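The Long Wait for a Machine That Folds

2018-01-27

The dishwasher in my apartment is older than my car and has never needed to understand a plate. I put the plates where it wants them and it sprays hot water until a timer runs out. The washing machine is the same sort of bargain. Most of what we call household automation works this way: a person does the sorting, loading and carrying, and a sealed box does the one part that can be done blind.

Laundry shows where the bargain stops. A shirt goes into the drum and comes out clean, and then somebody has to find its shoulders.

I spent part of September looking at attempts to close that gap. The most polished was from Koncombe, which has a cabinet that folds shirts. You clip each one to a rail by hand, and the cabinet does the rest behind a door. It costs $2,830 and takes shirts and pants in adult sizes. It won't take socks, sheets, or anything inside out. I timed myself clipping and then timed myself folding on a table. The table won by a little.

Thygesen, which builds sorting lines for commercial laundries, has a better case. A hotel laundry sees the same towel all day long. The line I visited handled 1,354 towels on the shift I watched, with two people at the front end shaking out the wet lumps and feeding in corners. The manager said she would happily buy a machine for the front end. She has been asking for one for six years.

The trouble is the cloth. A mug is the same shape wherever you put it down. A garment dropped on a bed has a new shape every time, and half of it is hidden under the other half. Add the other things that end up on beds and the job gets harder again.

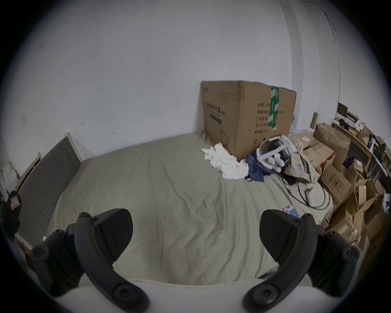 Clothing, cables, a headset and a phone share a bed with a cardboard box.

A person clears a bed like that without thinking. The phone goes somewhere safe, the cables get lifted off as a bunch, the clothes go in a pile. For a machine each of those is a separate problem. Cables snag. A phone must not be squeezed or slid off the side. A white cloth and a white strap can look much alike to a camera.

So a good deal of work now goes into the hands and into how they are taught. One approach has a person do the chore while holding the gripper, so that the motion is already the kind a two-fingered hand can make. It is slow to watch. With two fingers on each side you can't smooth and hold at once, and you find out how much of folding is done with the flat of the palm.

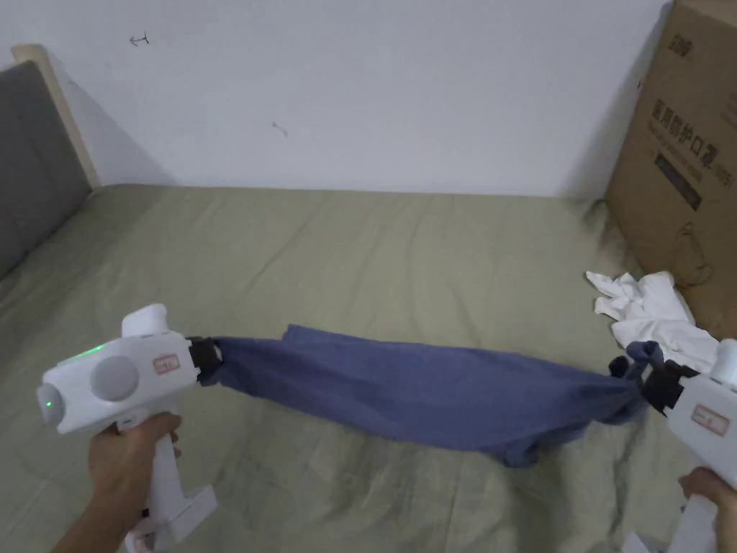 Words by R. Idwood

Pulling a piece of cloth out between two pinches is the first step in nearly every folding method I came across. If both pinches are on corners, the fabric opens up and the next step is easy. If they aren't, it bunches or sags, and one side has to let go and try again. People do this by feel in about a second. Laltidard, a small outfit selling a two-armed bench unit to repair shops and uniform services, allows its machine five tries at finding a corner before it calls the operator over. On dry napkins it seldom needs them all. On a hooded sweatshirt it called every time I was there.

The shop floor will get there first. It has one kind of item, good light, and a person close by to fix mistakes. Laltidard's customers seem content with that. One shop runs the unit on aprons only and still folds everything else on the counter next to it.

At home I would settle for less than a folded shirt. A machine that could take a load out of the dryer, set it on the bed and pair the socks would earn its floor space. I asked all three companies about socks. Koncombe said no, Thygesen said its customers don't have any, and Laltidard said to check back after the next software release.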